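Oiling an old pine table: what goes on first?
Posted in Furniture and Finishing, 16 October 2019
Tags: pine, oil, tables, beginners

cekiren_shed
I've been given a long pine table that used to live in a village hall in Nazarenko and I'm ridiculously pleased with it! It's 165 cm long and 68 cm wide, so it just squeezes into our kitchen with the bench pushed in. I spent most of September getting the old varnish off (scraper first, then sanding) and now it's bare wood all over, very pale, with lovely grain.

I'd like to oil it and keep it looking as light as possible. My neighbour swears by boiled linseed, the shop sold me a tin of Femero hardwax oil, and my dad says wax and nothing else. Which should go on first, or do I pick one and stick with it? We eat at it every day and there are small children with beakers of squash, so it will get a battering.

plane_and_simple
Pick one and stick with it. Lovely project by the way, old pine is a joy to work on!

I'd go with the hardwax oil you've already got. Boiled linseed goes quite yellow on pine after a year or two, and it takes ages to dry if the kitchen is chilly. Wax alone feels gorgeous but one spilt beaker left overnight and you'll have a white ring.

Put it on much thinner than you think. A dribble on a lint-free cloth, rub it along the grain, wait a quarter of an hour and wipe off whatever is still sitting on top. Leave it overnight, go over it very lightly with a fine pad, then do it again. I gave mine 3 coats on the top and one underneath. Do the ends as well, they drink it up. Lay the oily cloths out flat outdoors until they're stiff, please don't ball them up in the bin, they can catch fire by themselves.

If you want it really pale, look for a tin marked "natural" or "raw" with a touch of white in it. Try it on the underside first and let it dry before you judge the colour.

lorkon_lane
just use wax its fine. my nans table had wax on it for years

grainwatcher
Agree with nearly all of what plane_and_simple wrote, but check your sanding before you open the tin. Get down low with a torch and shine it across the top, and any scratches going across the grain will jump out at you. I didn't do this on my first table and spent a whole weekend taking the finish back off again, grr. Stop at a medium-fine paper too. I once went all the way to 600 grit because it felt so silky, and the oil hardly soaked in.

The colour I always aim for is a pale orangey tan, with the grain running across the width or the length, whichever way your boards go. 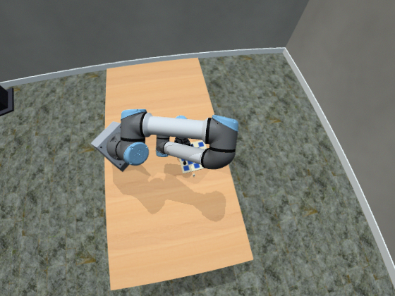

How long before we can eat at it?
Give it a full day after the last coat for careful use with plates and mats, and a good week before you let the squash loose on it. Wipe spills up quickly during that week and don't use any spray cleaner. A damp cloth with a drop of washing-up liquid is plenty after that, and a fresh thin coat once a year keeps it looking smashing. Do come back and tell us how it went!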